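Products > Arus tidying kit > Gallery

Arus tidying kit: floor-level picking

The Arus kit is a two-finger gripper, a wrist camera and a fixed camera, supplied by Vovico with mounting plates and one licence for the Sezer control software. It is sold for picking up soft household items from hard floors. Quoted payload is 300 g at full reach. The gripper closes on force, with a default limit set low enough for foam and rubber.

Nurhan Yazıcı set up the review unit in March and ran the standard footwear routine, which covers slides, clogs and canvas shoes. Calibration of the two cameras against each other took 13 minutes. The wrist view is used for the final approach, the fixed view for choosing the next item.

Wrist view and fixed view, slide sandals on a wooden floor.

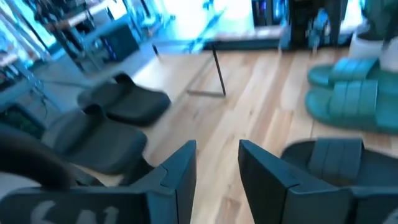
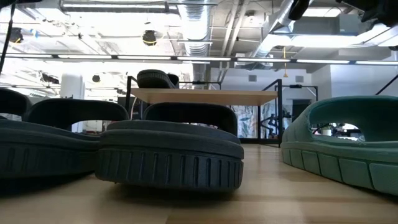

Sezer stores a grasp point for each class of item, and for open footwear the default is the strap. The user can move it to the side wall of the sole. On the dark slide near the middle of the fixed view, the vertical ribs along that wall give the matching step more edges to work with than the plain curve of the strap — worth trying if the software keeps rejecting a grasp. Changes are saved per class and need a restart of the arm controller.

Spare finger pads are sold in packs of 100.

Related items
Plultarholm floor mount
Arus finger pads, soft
Sezer licence, second seat

Contact | © Vovico | Back to top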